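Open Studios at the Skirine foundry, Broltton

The yard gate was already open when I got there on 1st August, and people were standing in the shade of the scrap bins waiting for the first tour. Skirine casts bronze and iron for sculptors and runs a small steel shop next door, where the garden pieces are cut and welded.

We started in the pattern store. It holds 3,441 molds on racks up to the roof, each with a paper tag, and the oldest tags have faded to brown. After that came the wax room, then the furnace, which was not lit. The next iron pour is in February and you have to book.

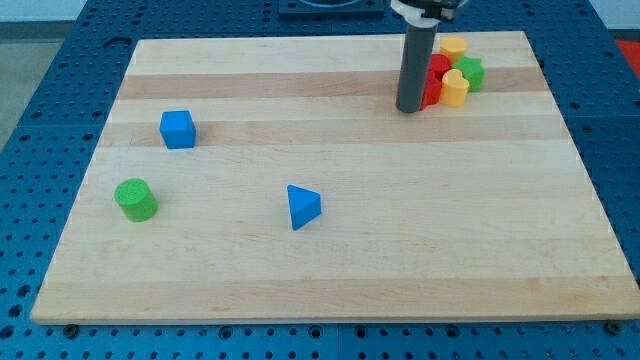
The steel shop took up most of the afternoon. Three large fire pits from the Zovthorpe series were on the floor, waiting for their burners. The rims are cut by hand with a torch, and the edges are ground only where someone might touch them – the rest is left rough. Each one takes about 21 days from drawing to delivery.

I had hoped to see the Anghel gates, but they had gone out for galvanizing. There was a drawing of them on the office wall.

Parking is on the street. Tea was free and the small castings by the door were priced for cash only.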